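The Chair at Craddock Street

I took the job at Stula because of the brick wall. I know that's a silly thing to base a career move on (my mother said so, twice, on the same phone call), but I had spent five years in a building with carpet on the walls, actual carpet, the color of oatmeal, and when I walked into the long room on Craddock Street and saw all that red brick running down one side I thought, oh, I could be a different person in here. I could be somebody who drinks her coffee while it's hot.

They hired me to do invoices. Stula made clothes, or sort of did. Somebody in another state sewed them and we folded them and argued about them. There were white tables against the brick and there was always something lying on them, a shirt or a zipper or somebody's lunch, and you learned to put your elbows down carefully.

My first morning I was told I could sit anywhere. So I sat in the black chair.

Oh, that chair! Mesh back, tall, with a padded headrest, the kind I'd only ever seen on people who had assistants. I leaned my head back and I could hear the pipes, and I thought about Risalia, which is the town where I grew up and where my father had a chair you were not supposed to sit in either. I should have put that together faster. I'd been in it maybe a minute when I noticed how quiet it had gotten.

"That's the Milon chair," the woman from shipping said.

"Is Milon a person?"

She thought about it longer than I liked. "It's an account," she said.

So here is the story as I got it, in pieces, mostly while folding. Milon was a chain of hotels, and Milon had once come very close to ordering all its uniforms from Stula. Shirts, aprons, a navy blue thing for the bellhops that was neither a jacket nor a vest. The man from Milon had come to the room, sat in the black chair, and talked for an entire afternoon. He liked everything. He asked for samples. He stood up, shook hands with everyone including a courier, and said he'd be back to sign.

Then it was January and he hadn't come back, and then it was another January. And the chair stayed out in the middle of the floor where he'd left it, turned a little sideways, like he'd just gone to find the restroom.

People walked around it. The cleaning crew vacuumed around it! Nobody had ever made a rule, I want to be clear on that. When I asked my boss she looked puzzled and said of course I could use it, it was a chair, and then she brought me a stool.

I sat on the stool for 19 weeks. I have a bad back and a stubborn streak and they fought the whole time. Every afternoon at four or so my spine would start up, and I'd look across the room at that big soft headrest, and I would go back to typing numbers. The order that never happened was for 3797 pieces, by the way. I know because I found it in the invoice system, all filled out, waiting, with a little gray box next to it where the date should go. I used to open it sometimes the way you press on a bruise, and it wasn't even my bruise.

I also found the samples. They were in a tub under the far table, folded so long that the creases had gone pale, and one evening I took out one of the bellhop things and tried it on. It was terrible. It was tight in the arms and it stood up off the shoulders like it had been startled. I buttoned it to the neck and looked at myself in the dark window, and I started laughing, and then I felt bad for laughing, because somebody had sat up nights over that collar.

I was still wearing it when I sat down in the chair.

I didn't decide to. My back decided. It was past seven and the heat had gone off, and the room was making its after-hours noises, and I just walked over and let myself down into it and put my arms on the armrests. I stayed there until my feet got cold. I thought about the man from Milon and I had a whole new idea about him, which was that he'd never been in any doubt at all. He'd had a comfortable seat and people bringing him things to look at, and that was a nice afternoon, and he'd probably had another one the next day in some other long room with some other chair.

I don't know why that cheered me up but it did. I went home and slept like a log.

The next morning I came in early and rolled my stool into the corner and sat down in the black chair with my laptop on my knees. People came in one at a time. The woman from shipping stopped with her scarf half off. My boss said good morning and went past, then came back and said good morning again. I said good morning both times.

By lunch somebody had put a shirt over the back of it to dry. By the end of the week the guy who did returns had borrowed it for a phone call, and lowered the seat, and not put it back up (he's tall, it made no sense), and I had to have a word with him about that. You see how fast it goes.
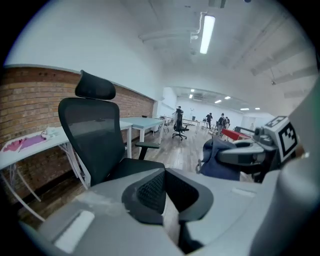
What Happened After

I'd like to tell you Milon called. For about a month I kept expecting it, because that's how it would go in a movie, the chair gets used and the phone rings. Milon didn't call. Somebody looked them up eventually and they'd been sold, and the new people had their staff in polo shirts.

What did happen was smaller. My boss asked me one day, not looking at me, whether that old order was still in the system. I said it was. She came around and stood behind me with her hand on the headrest and read it all the way down, every line, the shirts and the aprons and the navy thing, and then she reached past me and deleted it herself. It asked if she was sure. She said "yes" out loud, to the computer.

Then she wanted to know what was for lunch, and I said I'd brought soup, and she said that wasn't what she meant.

We gave the samples away after that. I took the bellhop one, since it seemed to me we'd been through something together, and I wear it to shovel the walk. It's very warm, I'll say that for it. The neighbor kid saluted me in it last winter and I saluted back.

There's a new account now, a small one, a bakery that wants 112 aprons and keeps changing its mind about the pockets. The owner came by to see fabric. She walked in out of the rain, looked at the brick, looked at the tables, and asked if she could sit down, her feet were killing her.

I was in the chair. I had a hot coffee in my hand, too, for once.

I told her sure and went to get her the stool.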